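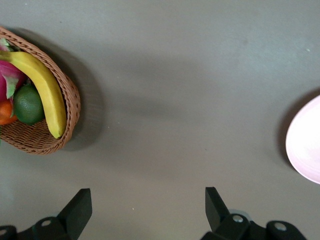

Plitel Basket and Plates Task Set
Order code 422
£66, including VAT
In stock

Overview | What you get | The tasks | Scoring | Questions | Spares

A tabletop pick-and-place set for school and college robotics clubs. One basket, two plates and a bag of pretend fruit and vegetables, with a printed booklet of tasks that begin with moving a banana and end with arguments about what counts as having moved a banana.

Overview

Most clubs start their arm on wooden cubes. Cubes are a fine thing to start on. They have flat sides, they stay where they are put, and after a few weeks every student can stack them and believes that robotics is more or less finished as a subject. The Basket and Plates set is what we suggest for the week after that.

Fruit is awkward in ways that a cube is not. A lime rolls. A banana has a right way round to be picked up and several wrong ones, and it changes which is which depending on how it has landed. A dragon fruit has leafy scales that stick out just where a student would like to put a gripper finger. Put the lot in a basket with a raised rim, so that the arm has to come down from above without catching the side, and you have a term's work that fits in a cupboard.

The set was put together by Benjie Navarro for the club at Bulham, who had a small budget, a pair of arms and a group of fifteen-year-olds who had grown extremely tired of cubes. He kept the parts that caused useful trouble. The toy fish was dropped after two sessions and we are asked about it more often than you would think. It is not coming back.

What you get

One oval woven basket
One pale pink plate
One light blue plate
Banana, lime, orange, apple and dragon fruit
Carrot and potato
Drawstring bag, which holds all the food and will not hold the basket
Task booklet with score sheets you are allowed to photocopy

The food is moulded plastic and wipes clean. Please tell new members that it is plastic. We say so on the bag as well.

Arms and grippers are not supplied. Any small arm with a two-finger gripper will do, provided the fingers open wide enough to get round the apple, which is the fattest of the easy shapes. Black rubber-faced fingers or bare metal ones both work, though bare metal tends to mark the orange in the end. Suction cups do badly on nearly everything in the bag and perform a sort of slow comedy on the dragon fruit.

The tasks

The booklet is arranged in order of difficulty, by which we mean the order in which Bulham students stopped asking for help. You can take them in any order you like.

Clear the basket. Everything comes out and goes on a plate. There is no rule about which plate, and the whole task can be done by driving the arm by hand with a controller. Groups generally get through it in one meeting. It shows up loose cables, and students who have not charged anything.

Fruit left, vegetables right. Fruit goes to the pink plate and vegetables to the blue. This is the first task where the arm, or the person holding the controls, has to know what it is looking at. Expect a discussion about tomatoes, even though the set does not contain one.

Put it back. The reverse of the first task and a good deal harder. Things that came out of the basket one at a time have to share it again, and the potato always wants the space the banana has already taken. We recommend leaving a whole meeting for it and having something else to do with your hands.

Hand it over. For clubs with two arms. One arm works the basket, the other works a plate, and an item must pass between them in the air. The booklet gives a safe order for the moves. Kenneth Tagle, who runs the Thursday group at Sperling College, reports that his students ignored the safe order, invented their own, and wrote it up rather well. Their version is now printed in the back.

Read the list. Students write a short shopping list, and the program has to work through it. Asking for something that is not in the basket is allowed and is the best test of a program that we know. A good one says so and stops. A bad one brings you a lime.

Shuffle. Someone who is not on the team moves the basket and both plates while the team looks at the wall. Then they run the program again without changing it. We have seen whole afternoons of confident work come undone here, and we would like to stress that it is meant to be enjoyable.

Setting up

You want a table big enough that the basket and the plates can stand well apart. If the arm can reach all of them without moving its base, you have it about right. A plain surface makes life easier for any camera you use. A plain cloth is good too, as long as it is clipped or taped down, or the arm will sooner or later take it for a walk.

Put the basket where the gripper can come straight down into it. Students nearly always place it at the limit of the arm's reach first, because that is where there was room. Let them. The second attempt is closer in.

Mark the basket's place with tape for the early tasks and take the tape away for the later ones. Keep phones, drinks and sleeves off the table while the arm has power, and make one person responsible for the stop button who is not also driving.

None of the food is heavy, and an arm rated to lift up to 300 grams will manage any of it. Weight is seldom what goes wrong. What goes wrong is the grip being set for the carrot when the arm has the apple, and the apple leaving.
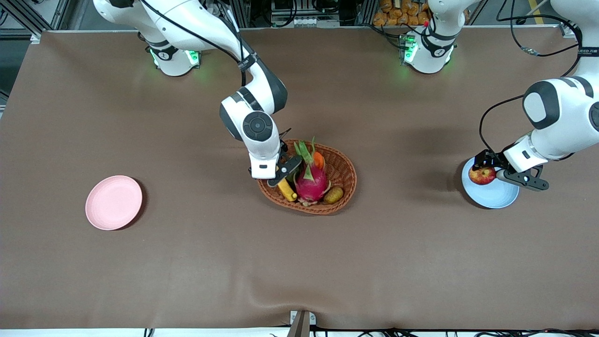 Will the set be any use to a club with only one arm?

One arm is enough for every task except Hand it over. Place both plates within its reach, on either side of the basket, and work through the rest of the booklet as written. Clubs that want to try the handover anyway can have a student hold the plate, at a sensible distance and with the speed turned down.

Which programming language does the booklet assume?

None in particular. The tasks are described in words and simple diagrams. Groups have done them with drag-and-drop blocks, with Python and with recorded movements played back. Recorded movements are perfectly respectable until you get to Shuffle.

Can we use real fruit?

You can, and people do, once. Real bananas soften with handling and the lesson becomes one about cleaning.

Is it suitable for primary schools?

With the arm driven by an adult, or by an older pupil who can be trusted near a stop button, the first two tasks go down well with younger children. The later ones want some programming.

How long does the set last?

The Bulham set has been in use since before we sold it and only the basket has been replaced, after an incident with a gripper that closed on the rim and a program that then asked the arm to go home quickly.

Scoring

Each task has a score sheet. Points go to items that end up where they should and stay there, with a deduction for anything that reaches the floor. Teams get three attempts and keep the best. An item resting on the rim of a plate is scored as on the plate if it is still there when the judge has finished writing. This rule took longer to agree than all the others put together, and Kenneth would like it known that he voted against it.

For friendly matches between clubs, the Stemau rules are printed at the back of the booklet. They add a time limit and forbid touching the table once the run has started. They also forbid coaching by means of loud sighing, a clause we did not write and fully support. Sperling and Bulham play each other under these rules in April, and visiting clubs are welcome to bring their own arm and borrow a table.

What members have said

"We thought the carrot would be easy. It is long, it is straight, it should be easy. It spent most of the first month under the radiator."
Year 11 team, Bulham

"Good value. The bag is too small."
Technician, Sperling College

"My group now has strong feelings about the potato."
Club leader

Spares and extras

Every item can be bought singly, the carrot being the usual one. Plates are sold in pairs, so if you have lost the blue one you will shortly own two pink ones. Replacement baskets may vary a little in shade and weave from the one in your set, and any program that depended on the exact colour of the old basket will need looking at.

The task booklet can be downloaded free by anyone who has bought the set, and by anyone who writes in and asks nicely.

Delivery and returns

Schools and colleges may order by invoice. Please put the club leader's name on the order as well as the name of the school, or the parcel tends to end up with the catering department. Unused sets may be returned in their bag. Used items cannot be returned, and we do check for gripper marks.

Related items

Plitel Cube Set, for beginners
Plitel Table Clips, pack of four
Spare task booklet, printed
Large drawstring bag, sold separately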